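August 8, 2024

# Jundine, the handheld gripper build

Welcome to the gallery page for Jundine! I've been promising this to the Bevbridge workshop mailing list for a while, and I got carried away with the introduction as usual, so get yourself a coffee first. Jundine is the name we gave to a pair of grippers that you hold in your hands, one for each side, and move about as if they were your own fingers. Each of them carries a white cube with a square black-and-white marker on it, so the software can work out where the gripper is and how it's tilted. One day the recordings should teach a small arm at the back bench to do the same chores, but the arm is a story for another page (it still has no elbow).

The whole thing started in my kitchen, where I made the first handle out of a paint roller and a clothespin and was extremely proud of it. Roxana Dumitrescu took one look and asked how I planned to open it with one hand. I hadn't planned it. We moved the project over to the shared workshop the following week, mostly for the big printer and the good vise, and she has been drawing the shells ever since.

## Shells and jaws

The shells are gray plastic, and the rounded shape took us far longer than anything with a motor in it. Our early versions had flat sides and sharp corners, and after half an hour of practice your palm knew all about it. Roxana kept shaving a little here and fattening a little there. I'd print it overnight, we'd pass it around at the bench in the morning, and somebody with larger or smaller hands would send us back to the drawing. The file we finally stuck with is number 337, which tells you something about how we name files and maybe something about us.

The jaws come to a point at the front. That was a compromise between Roxana, who wanted to pick up screws, and me, who wanted to pick up socks. Pointed jaws turn out to be fine for both if you're patient with the socks. If you're making your own set, sand the inside faces very lightly and leave the tips alone — I rounded one pair off too far and they've lived in the spares drawer since.

## Marker cubes

I printed the first markers on ordinary paper and glued them down with a glue stick, and they curled up at the corners the moment the heaters came on. Matte sticker paper behaves much better. Glossy paper picks up every ceiling light in the building, and then the tracking gets jumpy just when you've finally learned to hold the thing still. The cubes sit on top of the grippers, where your knuckles don't hide them, and we check the faces for scratches before each session with a soft cloth and a bit of grumbling.

We keep the measurements in a notebook with Wullero written on the cover, which was the name of my previous project (a bird feeder with opinions). The pages on the cubes are near the back, after the seed charts. Please don't tear anything out, I do still want the seed charts!

## Practice sessions

Our longest recording so far has 3005 frames in it, and I threw away 628 of them. In most of those I was talking to somebody with my hands full and had turned my back on the table, so the cubes were nowhere to be found. The Furtună folder on the workshop drive has the good takes, sorted by task, and a text file with my notes on each one. They're long notes. I'm told they could be shorter.

What has helped me most is working with little everyday things, the sort you'd find on any dresser or desk. Soft things are kinder to a beginner than hard ones, and loose paper is the worst of all, as it slides away and you end up chasing it with both hands. I've also become very fond of practicing near a mirror. You get to see how the two grippers sit next to each other, and whether you're twisting your wrist in a way you'll regret later, and it has cured me of sticking my elbows out.

Next on the list is a softer trigger spring. I ordered a bag of 600 small springs by accident, so if you need any for your own project, come and find me, I mean it.

**At the mirror, one gripper up close and the marker cubes showing in the glass**

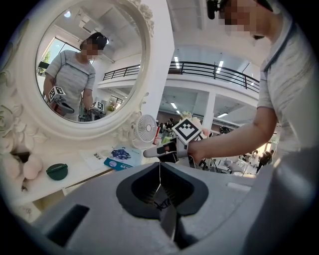 The springs are in the blue tin under the vise, and the shell drawings are in the Furtună folder next to the recordings. Take a copy if you want to have a go at your own, and do let Roxana know how the handle fits your hand — she's keeping a list.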